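**Rovena's drinks aisle gets a proper sort-out, and you're invited to come and shop it**

CLELLPORT, April. Hi, everybody! I'm Firouzeh Kiani, I run the floor at the Rovena supermarket in Clellport, and I normally leave press releases to people with nicer handwriting. But this one's about the drinks aisle, which I have been complaining about for two years, so I asked if I could write it myself and they said yes.

Starting Sunday, the whole bottled drinks run is going to be laid out a new way. Plain water will sit at the end nearest the front doors, teas and plant drinks come next, then the flavored stuff, with the multipacks farther down so you don't have to squeeze past a cart to get at them. Same prices, same brands you already buy, plus a new local line I'll get to in a minute.

Why bother? Well, I've stood in that aisle on plenty of summer afternoons and watched people walk right by the thing they came in for. We had water in three places (three!) and the teas kept getting pushed to wherever there was a hole. My colleague Esmaeil Zamani finally drew the whole aisle on the back of a delivery sheet and we worked from that. It still has his coffee ring on it, and I've taped it up in the stockroom.

The work is being done by hand, one row after another, while the store stays open. You pull the bottles forward, wipe the shelf, check the dates, and put the oldest ones at the front. Price tags get matched up last. It's slow going, and I love it more than I probably should.

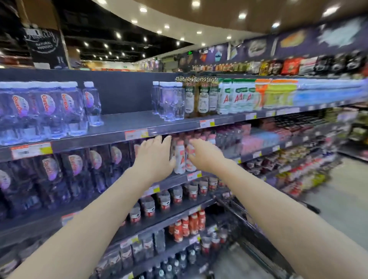

*Right hand on the white "AD" bottles, left hand at the front of the second shelf, drinks aisle.*

Now, the new line. Anard is a pomegranate drink made by Jamshid Shojaei and Shahla Ghorbani at their small bottling shop over on the east side of Clellport. It comes in 2 flavors, plain and mint, and I've been drinking the mint one with lunch all month. It'll go in with the teas once the section is finished.

"We've been selling out of the back of our van at the farmers market, so a real shelf is a big step," says Jamshid. "Shahla wanted eye level. We got eye level!"

If you need a hand finding anything while we're at it, just ask. Zorica Perić will be at the end of the aisle on Sunday from opening until early afternoon with a printed map of the new layout, and she knows where every last bottle went. There'll be Anard samples too, in little paper cups, until we run out. And if your favorite drink seems to have vanished, please tell one of us before you give up on it! It has most likely just moved down a bit.

Aisle 17 is next on my list (baking and spices, wish me luck), but that's for later in the spring.

**Press and community questions:** ask for Firouzeh Kiani at the Rovena customer desk in Clellport. Mornings are best, I'm usually out on the floor after lunch.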